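Testing a Household Chore on a Robot Arm: Opening and Closing a Microwave

Nuria Mamo, Larnside
Last revised March 17, 2025

Most claims that a robot can do kitchen work rest on a single good run. The procedure on this page produces a success rate instead, for one small chore: open the microwave door, place a bowl inside, close the door. It assumes a single arm with a two-finger gripper and a wrist camera, and a control policy that already runs without faults.

1. Fix the layout
Set the microwave on a plain, level table and leave space for the full swing of the door. Mark the position of each foot with tape. Unplug the appliance. Heating is not part of this test, and a powered oven with an empty cavity is a hazard if the arm hits a start button.

2. Define the start pose
Park the gripper open, facing the front panel, with both fingers clear of the door. Save the joint values. Every trial begins from this pose, within 2 degrees on each joint.

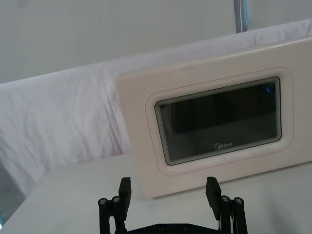
The wrist view will not always contain the part the robot needs. Handles and release buttons are small and usually sit near one end of the appliance, so a policy that has only a wrist camera must first move to find them. Decide before testing whether this search counts toward the time limit. At Larnside it does.

3. Score by stage
Record four results per trial: contact with the handle or button, door open past 60 degrees, bowl released inside, door latched. A single pass/fail mark hides the cause of failure. In our September series of 200 trials, the Vostis policy reached the handle reliably and lost most of its runs at the latch, where it pushed too close to the hinge.

4. Set limits
Stop a trial at 90 seconds or at a contact force of 22 newtons. Log the stop as a failure at the current stage. Do not nudge the door by hand and continue.

5. Vary one thing
After the baseline, rotate the appliance by a small fixed angle and repeat. Then change the lighting. Dark door glass reflects the room and the arm, and depth readings taken through it are unreliable. Werico users should mask the window region in the depth stream.

6. Report
Give the trial count, the stage results and every human reset. Resets matter most when judging readiness: an arm that needs a person standing by has not taken over the chore. By that measure our setup is not ready for home use. It is adequate for a supervised break room, on one microwave model, with the feet on the tape.

Log templates for Weldu are in the downloads folder.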